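Chapter 9
Choosing a Hand-Held Gripper Kit 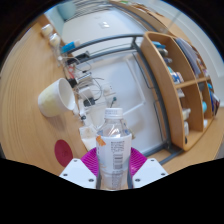
Figure 9.1 A hand-held gripper closed on a plastic water bottle at a desk.

A small business that wants a robot to handle everyday objects has to answer an early question: how will the robot be shown what to do? One answer is to buy or hire a kit in which a person holds the gripper and does the job by hand, while a camera on the tool records it. This chapter looks at such kits as products. It deals with what comes in the box, what the seller promises, and what the buyer should check before paying.

The tool in Figure 9.1 has two white fingers, one on each side of the bottle. The job is an ordinary one and so is the desk, with a mug on its side and a tangle of cables further back. Buyers should ask for a trial on a desk or bench like their own. A demonstration on a bare table says little about how a kit copes with things lying in the way.

Our main case is Hovland, a hand-held kit sold by Drustdale. It costs 1,450 pounds and includes the gripper, a mount, a charger and a year of software updates. Spare fingers are sold in pairs. The rival product, Plamholm, is offered only on hire, at 369 pounds a month, with repairs included. Over a short project Plamholm is the cheaper of the two. A buyer who keeps Hovland for longer than four months will normally have spent less, provided nothing breaks — and fingers do wear out.

Price is only part of the comparison. Section 9.2 covers grip width and the shapes each kit can hold. Section 9.3 covers weight and comfort, which matter a good deal when one worker repeats the same movement through a whole afternoon. Section 9.4 turns to the contract: who owns the recordings, where they are stored, and what happens to them when the hire ends.

The last section follows Briltbridge, a packing firm that tried both kits in July and set out its findings in a short report. Read the report before the exercises, and note which of its complaints concern the tool and which concern the supplier.

Key terms in this chapter: grip width, mount, demonstration, hire period, wear part, service agreement.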